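Sorting arms on the packing bench: what happens to your job?

Workplace Talk > Warehousing, packing and light assembly

packed_lunch
Long one, sorry. I'm at Plundovis, the Istport site, on small goods: toy sets, party bags, bits of hardware, all sorts. I've done hand sorting for years. You get a tub of mixed pieces, sort them by colour, pop them in the right pot, next tub. In February we were told that arms from Bosman were coming in for trial work on the toy line, and a few of us would be moved across to "support" them. I was one of the few.

I was dreading it, to be fair. What I've found is that the day is just different. I used to go home with sore wrists and no memory of the shift. Now I set the bench out, I watch, I reset, I write down what got dropped and I go home with a headache instead! Same money, by the way. That's my main gripe, and I'd like to know if anyone else has had a regrade out of this.

A few from the bench so you know what sort of work I mean. Fish, nets, buckets, some wrapped stuff:

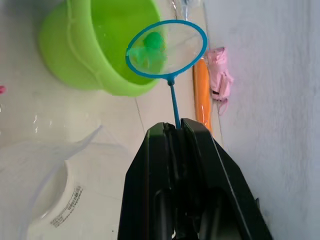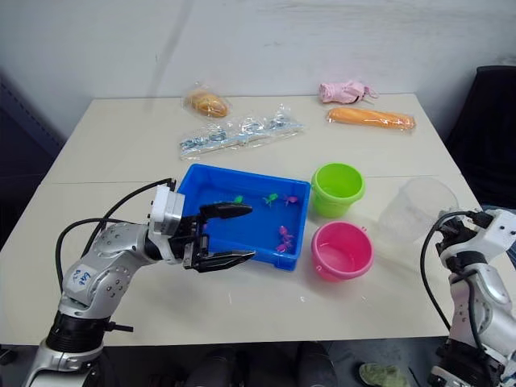
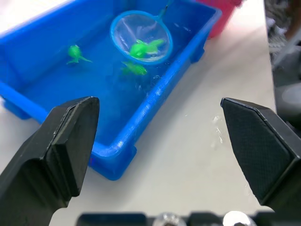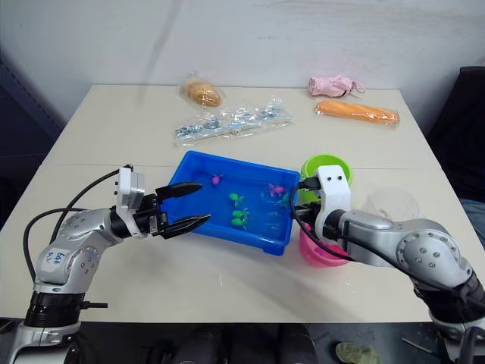 The other thing that's changed is the talking. On hand sorting there were people either side of me and we nattered all day long. On the trial bench you're concentrating on the arms and whoever's with you is doing the same, so you can go an hour without a word. I didn't expect to miss that as much as I do.

So, has anyone been through this already? Did you end up better off, worse off, or just somewhere else?

tub_of_grease
We had arms from Tirker at my last place, boxing up spares. Took me off packing and made me a "cell operator". Sounded grand. No regrade until we asked for one as a group, with the new duties written out on one side of A4. Got it in the end, backdated too. Write down everything you do now that you didn't do before. Resets count. Logging drops definitely counts.

northgate_nell
I'm going to be the miserable one. You're teaching the thing that replaces you, and doing it on the same pay. We had 198 on the floor when ours went in and there's a lot fewer now. No redundancies, they were very proud of that, they just didn't fill the gaps when folk left.

tub_of_grease
@northgate_nell Ours went the other way, they took people on because the orders went up. Depends on the firm.

northgate_nell
Depends on the year, more like. Come back and tell me when the orders drop.

packed_lunch
@northgate_nell I don't think you're being miserable, it's what half our canteen says. I did ask my manager straight out and got "no plans at present", so make of that what you will.

For numbers, I did 889 pieces by hand on my best ever shift and I was quite pleased with myself. The target they've put on the wall for the arms is 2000. They're nowhere near it yet, but it's up there on the wall and we all walk past it.

slowcoach77
Can I ask a boring one, who mops up? Net jobs with water sound like a nightmare next to electrics.

packed_lunch
Ha, me. Blue roll in my back pocket all shift. It's only a tub on a table, but a wet net drips everywhere. I've asked for a proper mat and I'm still waiting.

slowcoach77
Put that in your list of duties as well then. And get the mat request in writing, a chat with the manager doesn't count for anything if you slip.

quietshift
Bit of a different view from me. I've got bad hands and I'd have been out of packing altogether by now if the arms hadn't come in. I look after two benches, sat down for most of it, and I like it far more than I ever liked sorting. I do agree about the quiet though. We got our breaks moved so that both benches stop together, and it helped a lot. Worth asking, it costs them nothing.

northgate_nell
Fair enough, and I'm glad it's worked out for you. I'd still want the pay sorted before anybody thanks them for it.

packed_lunch
@quietshift Ooh, the breaks thing is a good shout, ours are staggered and I hadn't thought to question it. I'll bring it up along with the regrade. @tub_of_grease do you still have that sheet of A4? I'd love to see how you worded it if you don't mind sending it over.

tub_of_grease
Somewhere on the old laptop. I'll have a dig tonight and message you.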